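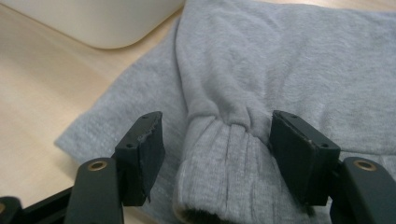 Litholm Valley Cup

February · By the Borbély Football Pages desk · 2 min read

The Litholm Valley Cup is a knockout football competition for amateur clubs in the Valley district. It is often called the oldest cup in the region, a claim that rests mainly on the word of the clubs that have won it. No minute book from the early seasons has been found, and the first printed results name only the two finalists and the score.

Format

Ties are played over one leg. A draw after normal time goes straight to penalties, extra time having been dropped when several grounds complained about fading light. The final is played at Gultar, which the organisers describe as neutral. Clubs from the lower end of the Valley dispute this, as Gultar has a team of its own and has played in the final there more than once.

Entry is open to any club with a registered pitch and a full set of kit in two colours. The second rule is loosely applied. Match reports mention bibs, borrowed shirts and, in one semi-final, both sides in the same shade of grey until half-time.

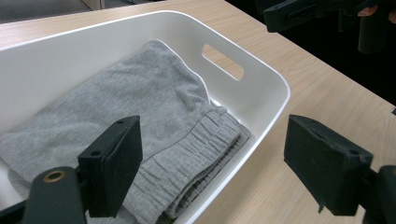 Folded grey sweatpants in a white plastic bin.

History

Borbély dominated the early finals, or is said to have done. The club's own honours board lists 10 wins, while the league's list gives fewer and leaves gaps where Borbély has entries. Neither side has shown its working. The usual explanation is that some of the matches were friendlies later promoted to finals, though supporters naturally see it differently.

The record attendance is given as 2513, for a final between Borbély and Litholm Town. It is a strangely exact figure for a ground with an open side and no turnstiles, and it first appears in a club programme printed long afterwards. Gate money for the same match would suggest a much smaller crowd — unless most of those present got in without paying, which has been offered in all seriousness.

Interest fell when the regional league began to schedule fixtures in the same weeks. Larger clubs now tend to send reserve sides, and the claim that the cup "brings out the best in everyone" sits awkwardly beside the number of walkovers.

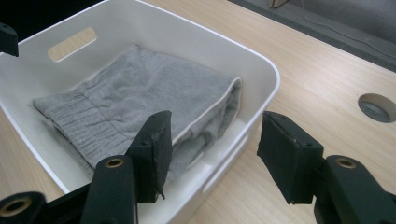

Grey knit garment, folded, in a white bin.

Trophy and prize

The trophy is described in the rules as silver. It has been repaired at least twice, and the present base doesn't match older accounts of it. Winners also receive 100 in prize money, a sum that has not changed in many seasons and does not cover the hire of a coach to Gultar.

Standing

Local coverage calls the cup a route into the professional game. Evidence for this is thin. The players usually put forward had already signed elsewhere before they appeared in it, or came on only as late substitutes. The competition remains popular with smaller clubs all the same, and entries for next season close in February.

10 comments · 2 shares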